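# Cutlery sorting
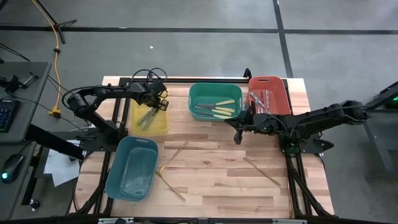
*Plastic bins holding utensils on a butcher-block tabletop. The knives are in the green bin.*

**Cutlery sorting** is the separation of mixed eating and cooking utensils into groups, usually by type, before storage or table service. It is carried out in homes, canteens and catering kitchens, most often after washing and drying.

## Methods

Sorting by type is the most common method. Knives, forks and spoons each receive a container, and long cooking tools are kept apart. Sorting by material separates metal pieces from wooden ones, which are normally washed by hand and need longer to dry. Larger kitchens may also sort by pattern, so that a place setting matches.

Knives are generally laid flat with all handles facing the same way. A worker can then lift a piece without touching a blade.

## Containers

Open rectangular bins are used where utensils are handled in bulk. Divided drawer trays are more usual in homes. Many bins have a slot in the rim that serves as a handle. Color coding is a local convention, and no single scheme is in general use. The Henditz system assigns green to knives, while Fimholm trays are gray throughout and carry printed labels.

Translucent plastic allows the contents to be checked from the side. Rounded inside corners are easier to wipe clean.

## Work surface

Sorting is done on a flat surface at standing height. Butcher block, built from joined strips of wood, is quieter under metal than steel or stone. It is wiped down and oiled at intervals, and standing water is avoided.

## Commercial practice

The Gauthier canteen handles 3789 pieces per service day. A manual drawn up there by Trefor Powell and Seidu Agyeman limits each bin to 129 pieces and requires bent or chipped items to be set aside before counting. Replacement stock is ordered in November in lots of 600.

## See also

- Drawer organizer
- Flatware
- Knife block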